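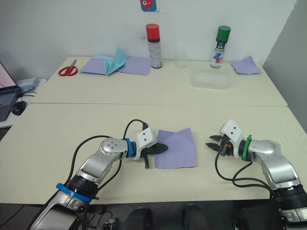 The Van That Leaned Left

Every marque has one model its owners' club would prefer to discuss after the second drink. For Misach it is the Vekik, a three-wheeled delivery van with a single-cylinder engine, a sliding door on the wrong side and a list to port that the factory described in its brochure as "relaxed road posture."

Misach had no business building a van. The company made pumps for farm wells, and made them well, until a new irrigation scheme left it with a big shed in the river town of Bukhari and not much to put in it. Small traders in Bukhari were still hauling flour and bottled gas by handcart. A cheap van seemed obvious. So did the engine, a 25-horsepower pump motor already sitting on the shelves in large numbers.

Putting a pump motor in a vehicle raises a few questions, mainly to do with changing speed. A pump runs at one pace all day and is happy. The first Vekiks did much the same, and early drivers learned to regulate progress with the clutch, which lasted them most of a winter. The gearbox finally came from Clonine, a supplier of parts for ride-on mowers, and had three forward gears and a reverse that needed two hands.

The lean had a simpler cause. The fuel tank, the battery and the driver all sat on the left. Load the right side with flour and the thing stood up straight. Deliver the flour and it sagged again on the way home, so that anyone along the route could tell how the morning's trade had gone.
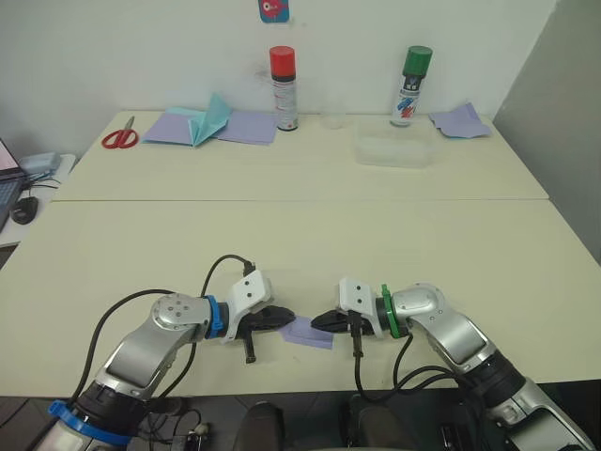 Selling It Anyway

Misach priced the Vekik below a good used motorcycle and sold 769 of them, to bakers and gas merchants for the most part, plus one undertaker. Contemporary road tests are scarce. The one that survives gives the top speed as 38 miles per hour and devotes a full paragraph to the ashtray, which the tester liked very much.

There was a Mark II. It had a second windshield wiper and a stiffer spring on the left, and it leaned right. Dealers were sent a circular in February asking them to recommend a heavier driver. Production stopped before the circular had reached all of them, and the shed went back to pumps.

Rust has done the rest. The floor was folded from thin sheet and had no drain holes, so rain that came in through the door (it came in through the door) stayed. The club register lists 86 surviving vans, a figure that includes several it calls "substantially present." Doors are hard to find. Engines are easy, provided you know a farmer with an old well and a forgiving nature.

Prices have crept up all the same. A running Mark I now costs more than the sensible sedan you would need to go and collect it, and sellers have discovered the word "patina." Buyers should look under the battery tray first, then at the steering head, where the grease nipple was painted over at the factory and in most cases never found again.
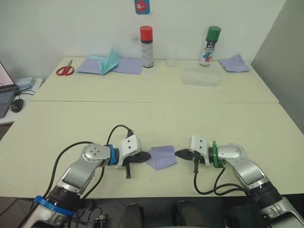
One longtime owner in Bukhari thinks the whole business of the lean has been overdone. Mine's been across two mountain passes, he wrote to us, and it only tipped over in the parking lot. He keeps a sack of sand on the right-hand side, takes corners "like a gentleman," and would like it known that the heater is excellent. He also has a spare Clonine gearbox for sale, buyer to collect, no reverse.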